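Dryer takes three cycles, venting problem (solved, more or less)

Posted Thu 23 April in Appliances & Laundry
9 comments | 20 shares

Okay, I'm writing this one up as a log because I went through so many old threads looking for the same thing and half of them stop at "never mind, fixed it." So if you have a Dirnard electric dryer that runs and runs and leaves your towels damp, pull up a chair!

What it was doing

Heats fine. Drum turns fine. A normal load of jeans and towels used to be done in one cycle, and by the end of winter I was up to three. Then it started throwing code 433 near the end of the second run. The booklet says 433 is "restricted exhaust," and the support line in Salinas read me that same sentence back off their screen, very politely, and gave me ticket number 517.

The house is an old one on the Irutthorpe side of town, laundry in the basement, with the vent going up the wall and then along between the joists before it gets outside. Whoever put it in loved elbows. Keep that in mind.

Step 1: the lint screen

Yes, I clean it every load. But I'd never washed it, and dryer sheets leave a film on the mesh. I ran water over mine and it just sat there in a puddle like I'd poured it on a plate. Dish soap, old toothbrush, rinse, let it dry overnight. The water went straight through after that. Big difference on the screen, small difference on the towels. Maybe five minutes off the cycle.

Step 2: the outside flap

Went out in my slippers with the dryer running and held my hand under the hood. Barely a breath! The flap was supposed to swing open and it was sort of fluttering. I picked out a wad of lint and what I think was the start of a bird's nest (no bird, no eggs, I checked). More air after that, but still weak. The 433 stayed away for two loads and then came back.

Step 3: pull the hose and test without it

This is the one support wanted me to do and I kept putting it off, because the dryer sits in a closet made for a smaller dryer. Unplug it first. Walk it out one corner at a time. Take the clamp off and look in the hose. Mine was the silvery foil kind, squashed nearly flat where it had been shoved against the wall, and packed with lint at the bend.

I plugged it back in and ran a short test with the hose off and a window open (electric only, please don't try this with gas). Strong air out the back, no code. So the machine was fine and all my trouble was in the duct. I was so relieved I ate lunch standing up in the laundry closet.

Step 4: sort the clothes by weight for a fair test

Support asked for the same load every time, so I made up a test load and kept it together: four bath towels, two pairs of jeans, one sweatshirt. Weigh it dry, weigh it out of the washer, weigh it out of the dryer. A bathroom scale works if you hold the basket and subtract yourself.
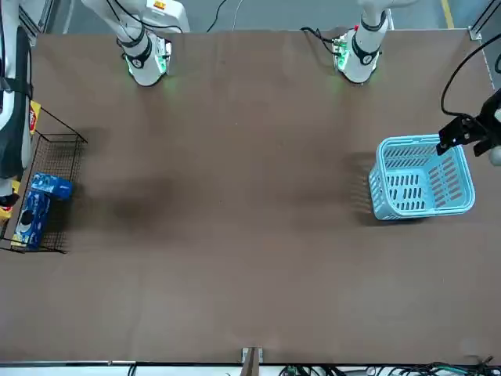
Step 5: new duct

I got the semi-rigid metal kit from Tronudbridge Hardware, plus a roll of foil tape. Do not use regular duct tape, the heat dries it out and it lets go. I cut out one elbow completely and swapped another for a long sweep, and I ran a brush on a drill through the part between the joists. The amount of lint that came out of there, oh my gosh. I filled a kitchen trash bag and then needed another one.

Where it stands

Test load is down to one cycle with roughly ten minutes of extra time if the towels are the thick ones. No 433 so far. The flap outside stands straight out now when it's running.

Still open: the closet gets warmer than I'd like with the door shut, so I leave it cracked. Support says that's okay but they left the ticket open until July in case the code comes back. If it does I'll add to this post.

Also, the clamp that comes in the kit is junk, buy a better one.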